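Dolton's back three: genius or are we kidding ourselves?

dubbo_line: Right, need to get this off my chest after the weekend.

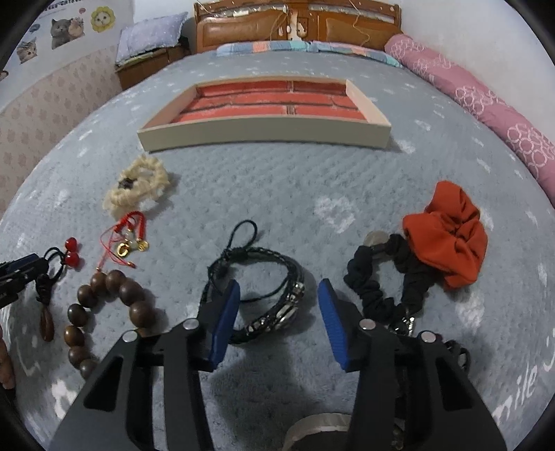 Braided bracelet on the bed cover

I've worn the same black bracelet to every Dolton home game since May and I'm telling you it's worth more than whatever our gaffer is doing with the defence. Three at the back against Brovstead, who play with two quick wingers and no real striker. So we had three blokes marking grass for most of the first half! We still won 2-1, I know, I know, but I was chewing my scarf by the end. Anyone else think we were lucky, or have I had too much coffee?

hillend_harry: Lucky? We had 14 shots. They had their goal from a corner we should have cleared twice. I thought it was the best we've looked since the switch. The wing-backs were so high their fullbacks couldn't get out, and that's where both our goals came from. Go and watch the second one again, the cutback comes from exactly where a winger in a 4-3-3 would never be.

dubbo_line: Fair on the second goal, it was a beauty. But the space behind our left side, mate. Brovstead hit that channel over and over and if number 13 could finish his dinner we're two down at the break.

offside_again: He couldn't finish it last year either so I'd call that scouting, haha

mrs_terrace: I'm with dubbo on this one. I sit down the left side and you could hear our keeper screaming at the wing-back to drop in. He's a converted winger and he defends like one. Lovely kid going forward, my favourite colour boots in the league, but he doesn't look over his shoulder. Put a proper fullback there and play four. We had four all through the good run before Easter and hardly gave up a chance.

hillend_harry: That good run was against the bottom half though. When we played four against Lovisia we got swamped in the middle and lost by three. Have we all forgotten that? Their two tens just stood either side of our holding mid and had a picnic.

mrs_terrace: Haven't forgotten, I drove home from it in the rain.

grubby_boots: Been coaching under-14s for a while, so take this for what it's worth. The formation isn't the trouble, it's who covers when the wing-back goes. In the first half our left centre back stayed narrow and the midfielder on that side kept jogging forward to join in. After the break he sat, and Brovstead got nothing down there for a good half hour. Same shape on paper. I'd keep the three and drill that one thing at training.

dubbo_line: Ok that's a decent shout. I did notice it calmed down after half-time but I'd put it down to their legs going.

hillend_harry: Bit of both probably. They'd played midweek.

offside_again: Can we talk about set pieces instead? That's 33 corners without scoring. I've been keeping a tally on the fridge. Every single one goes to the near post and every single one gets headed away by the first defender.

mrs_terrace: Short corners are worse, please don't give them ideas.

grubby_boots: The near post is fine if somebody attacks it. We send one runner and he starts level with the ball.

dubbo_line: So what do we do for Prieto away? They sit deep, they're big, and that pitch is like a paddock. I'd go four at the back and two up top, get it wide and get it in early.

hillend_harry: No chance. If they sit deep you want the extra body up the pitch, and the wing-backs give you that. Leave it alone for once.

mrs_terrace: Against a side that only scores on the counter? You're braver than I am.

offside_again: I'll take a scrappy 1-0 from a corner and then I can throw out the tally. Anyone got a spare seat in the car? Happy to chip in for petrol and I'll bring the snags.

dubbo_line: Got one in the back, message me. Leaving early, parking's shocking over there.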